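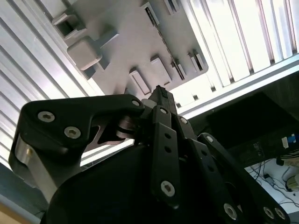
올려다본 회색 패널과 루버 달린 천장등.

Netuso 작업실 사진첩, 회색 거치판 편
2024년 3월 15일 올림

안녕하세요, 오랜만에 사진첩을 엽니다. 2월 내내 작업실 정리에 매달려 있느라 사진 올릴 틈이 없었어요. 이번 편은 예쁜 완성품도 없고 풍경도 없고, 순전히 판이랑 홈이랑 조명 얘기예요(이런 거 좋아하시는 분들 계시잖아요, 저도 그렇고요!). 설명은 짧게 달려고 했는데 쓰다 보니 또 길어졌습니다. 바쁘신 분은 사진만 보고 가셔도 돼요.

먼저 조명부터요. 저는 이 루버등을 참 좋아해요. 예전 작업실은 맨 형광등이라 오후만 되면 눈이 시렸거든요. 새 작업실을 보러 왔을 때 월세보다 천장을 먼저 올려다봤더니 Chia-jung Tsang 씨가 옆에서 웃더라고요. 조도계로 재 보니 제가 주로 서 있는 자리에서 356룩스가 나왔어요. 정밀한 작업을 하기엔 살짝 모자란 숫자인데, 빛이 부드러워서 저는 오히려 이쪽이 편합니다. 더 밝아야 할 때는 집게형 스탠드를 하나 물려서 써요.

회색 패널 쪽은 말이 좀 많았어요. Kwok-wai Tsao 씨는 흰색이 낫다, 저는 회색이 낫다, 둘이서 점심 먹는 내내 싸웠는데(싸웠다고 해 봐야 김밥 먹으면서 색상표 넘긴 게 전부지만요) 결국 회색으로 갔습니다. 흰색은 처음엔 산뜻해도 손자국이 너무 잘 보여요. 전에 쓰던 흰 판을 떠올려 보면 닦는 시간이 쓰는 시간만큼 걸렸던 것 같아요. 무광 회색은 그런 면에서 마음이 편하죠. 좀 칙칙하다는 얘기는 들었어요. 인정합니다.

그다음은 거치판 얘기예요. Covodstead에서 쓰던 도면을 바탕으로 다시 그린 건데, 크기는 가로 334mm, 세로 238mm로 잡았어요. 처음 도면은 이것보다 훨씬 컸어요. 욕심을 부려서 온갖 모양의 홈을 다 넣었더니 들고 옮기기도 불편하고, 정작 손이 가는 자리는 늘 같은 데였고요. 그래서 안 쓰는 자리를 하나씩 지웠습니다. 지우는 게 그리는 것보다 오래 걸렸어요. 지웠다가 되살리고, 다시 지우고, 저녁 먹고 와서 또 되살리고.

모서리는 꼭 둥글게 하고 싶었어요. 각진 판에 소매가 걸려서 올려 둔 걸 와르르 쏟은 적이 있거든요. 그날 바닥에 엎드려서 작은 부품을 줍던 기억이 아직도 생생해요. 모서리만 둥글려도 소매 걸릴 일이 확 줄어듭니다. 별것 아닌데 써 보면 차이가 커요.

홈은 모양을 일부러 제각각으로 했어요. 네모난 통처럼 위가 뚫린 것도 있고, 길쭉하게 올라온 막대도 있고, 윗면이 비스듬한 쐐기 모양도 있어요. 다 똑같은 칸으로 만들면 보기에는 깔끔한데 저는 꼭 엉뚱한 데 꽂아요. 모양이 다르면 손이 먼저 기억하더라고요. 색으로 구분하자는 의견도 있었는데, 판이고 홈이고 전부 같은 회색으로 통일했습니다. 알록달록한 건 Trillen 공방 분들이 훨씬 잘하시니까 그쪽 사진첩을 구경하시면 되고요.
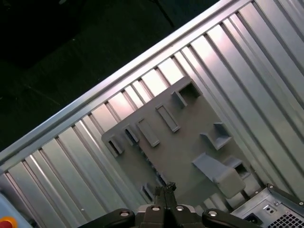
그리고 바탕 얘기를 빼놓을 수 없죠. 골이 진 알루미늄 판을 쓰자고 한 건 저였어요. 평평한 판보다 골판이 보기에 훨씬 좋다고 우겼는데, 빛 반사는 솔직히 생각을 못 했습니다. 보는 각도에 따라 은색이었다가 하얘졌다가, 어떤 때는 살짝 분홍빛까지 돌아요. 처음엔 거슬리더니 요즘은 그게 또 보는 재미가 있어요. 사진 찍을 때는 여전히 애를 먹지만요!

그 위에 무광 회색 판을 붙여 놓으니 대비가 꽤 마음에 들어요. 번쩍거리는 바탕에 번쩍거리는 판이었으면 어디가 홈이고 어디가 골인지 한참 들여다봐야 했을 거예요. Wu 공방에 놀러 갔다가 딱 그런 조합을 본 적이 있는데, 멋있긴 정말 멋있었거든요. 그런데 제가 쓸 자신은 없더라고요. 눈이 금방 피곤해지는 편이라서요.

가장자리 레일은 곧은 알루미늄 압출재예요. 자르는 것까지는 금방인데 자르고 나서 끝을 다듬는 게 일이에요. 줄로 한 번 밀고, 고운 사포로 또 밀고, 손끝으로 훑어 보고, 뭔가 까슬하면 처음부터 다시 합니다. 저는 이 작업을 할 때 꼭 라디오를 틀어요. 음악 프로보다는 사연 읽어 주는 쪽이 좋아요. 손은 손대로 움직이고 귀는 귀대로 바쁘고, 그러다 보면 한 시간이 훌쩍 가요.

거치판 도면은 지금까지 4번 고쳤어요. 첫 번째 것은 홈이 너무 얕았고, 두 번째 것은 반대로 너무 깊어서 작은 물건이 들어가면 손톱으로 파내야 했어요. 세 번째에서 깊이는 맞았는데 홈 사이가 좁아서 손가락이 안 들어갔고요. 네 번째가 지금 쓰는 도면입니다. Kwok-wai Tsao 씨는 다섯 번째도 있을 거라고 장담하는데, 저는 당분간 컴퓨터를 켜고 싶지 않아요.

청소 방법을 물어보신 분이 계셔서 적어 둘게요. 골판은 골을 따라 한 방향으로만 닦으세요. 가로로 문지르면 먼지가 골 안쪽으로 밀려 들어가서 더 귀찮아집니다. 거치판 홈 안쪽은 마른 붓이 제일이에요. 저는 화방에서 산 납작붓을 쓰는데, 털이 너무 부드러운 것보다 약간 뻣뻣한 게 좋았어요. 물티슈는 구석에 보풀이 남아서 저는 안 씁니다.

도면 파일을 나눠 달라는 쪽지도 몇 통 받았어요. 드리고 싶은데 치수 표기가 엉망이라 저만 알아볼 수 있는 상태예요(심지어 메모 중에는 "여기 그거"라고만 적힌 것도 있어요, 그게 뭐였을까요). Chia-jung Tsang 씨가 정리를 도와주기로 했으니 다 되면 자료실에 올려 둘게요. 독촉은 제 말고 그분께 해 주세요, 하하.

다음 편에는 서랍장을 올릴까 합니다. 안쪽을 칸칸이 나누는 중인데 칸막이 두께를 아직 못 정했어요. 얇으면 휘고 두꺼우면 자리를 먹고. 혹시 비슷한 걸 만들어 보신 분 계시면 댓글로 두께 좀 알려 주세요. 재료가 뭐였는지도 같이 적어 주시면 정말 고맙겠습니다!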